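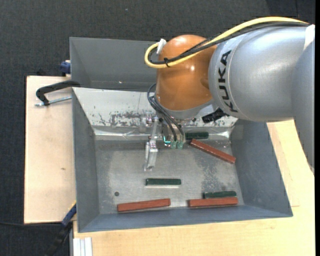
The KUKA over the bin, three green blocks and three reddish-brown ones

From: Séverine Riviere
To: Wivdale robotics club list
Date: 27 September 2019
Subject: Re: [wivdale] bin picking - which blocks?

Hi all,

Ankica Trajkovski wrote:
> Are we sticking with the long blocks for the Brornano entry, or going
> back to cubes? Albane says the rules allow either. Also, can somebody
> please tell me if the bin still slides about when the arm comes in low?

Long ones please! I know the cubes were easier, but we've got 300 logged picks with the long ones now and I'd hate to bin the lot (sorry). Gwenaël wants 500 before we touch the grasp code again, so that's up to 20 more per session if people turn up on time - looking at myself here.

The awkward case is still two blocks lying side by side and touching, like the green and red pair in the bottom right corner of the bin. Fuvlow keeps wanting to treat them as one fat block. Monique has an idea about splitting them by colour first, which I like, but then what do we do with two greens?

As for the sliding, we've got clamps on the left side now, so have a go and tell me what you think. Please don't undo them to get at the board underneath, it takes me ages to line everything up again!

Albane, could you bring the Bouvier notes next time? I've only got the first 2 pages.

Séverine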